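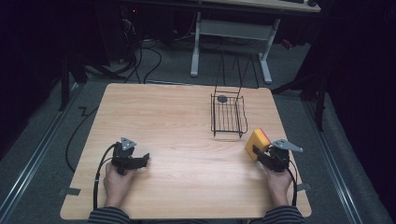
Handgreifer: Schließkraft fiel mitten in der Aufnahme aus

Im August mussten wir die Aufnahmen am Tischplatz für mehrere Schichten unterbrechen. Betroffen war das Greiferpaar von Stinelik, mit dem wir die Küchenaufgaben vorführen, also Schwamm aufnehmen, Teile in das Abtropfgestell legen und wieder herausnehmen. Der Fehler ist inzwischen gefunden. Ein Teil der Daten bleibt gesperrt.

Aufgefallen ist es zuerst beim Schwamm. Der rechte Greifer meldete eine geschlossene Stellung, obwohl die Finger noch offen standen. Bei weichen Gegenständen fällt das kaum auf, weil die gemeldete Öffnungsweite ohnehin schwankt. Erst als bei einem Teller derselbe Sprung auftrat, haben wir die Aufnahme abgebrochen und die Protokolle durchgesehen. Der erste auffällige Wert stand in Durchgang 3739. Bis dahin war alles unauffällig, danach kam der Sprung in unregelmäßigen Abständen wieder.

Die Ursache lag im Kabel. Es tritt hinten aus dem Greifer aus und läuft in einem Bogen über die Tischkante nach unten. Wer den Arm weit nach vorn streckt, zieht diesen Bogen straff, und die Last geht direkt auf den Stecker. Zwei Adern waren dort angebrochen. In Ruhelage hatten sie Kontakt, unter Zug nicht mehr. Die Auswertung von Clulliver hat die Lücken mit dem letzten gültigen Wert gefüllt und keine Warnung ausgegeben. Das war so eingestellt, und zwar von uns.

Verletzt wurde niemand. Trotzdem haben wir den Vorfall als sicherheitsrelevant eingestuft. Mit denselben Signalen wird später der Arm im Projekt Vurnitz angesteuert, und eine falsch gemeldete Schließstellung kann dort dazu führen, dass ein Teil fallen gelassen oder eine Hand eingeklemmt wird.

Was sich geändert hat:

Die Kabel werden nach 400 Betriebsstunden getauscht, auch wenn kein Fehler vorliegt. Bisher galten 3000 Stunden. Der Wert stammte aus der Zeit, als die Greifer fest montiert waren, und wurde nie angepasst.

Vor jeder Schicht wird jeder Greifer einmal ganz geöffnet und ganz geschlossen, zuerst mit angezogenem, dann mit gestrecktem Arm. Weichen die Werte voneinander ab, bleibt der Platz gesperrt.

Das automatische Auffüllen ist abgeschaltet. Fehlt ein Wert, bricht die Aufnahme ab. Das kostet Zeit — bisher zwei bis drei Abbrüche je Schicht, meist durch lose Stecker am Verteiler.

Kabel auf dem Teppich bitte nicht zwischen den Schienen liegen lassen. Mit dem Ausfall hatte das nichts zu tun, bei der Prüfung haben wir es aber mit aufgenommen.

Die Durchgänge ab 3739 bis zum Ende der Reihe bei 4000 sind im Archiv gesperrt und werden nicht für das Training verwendet. Wer bereits Kopien gezogen hat, löscht sie bitte und meldet das kurz an die Werkstatt. Eine Zugentlastung für den Steckeranschluss ist bei Stamatopoulos bestellt, der Liefertermin steht noch nicht fest. Bis dahin wird das Kabel mit einer Schlaufe am Unterarm geführt.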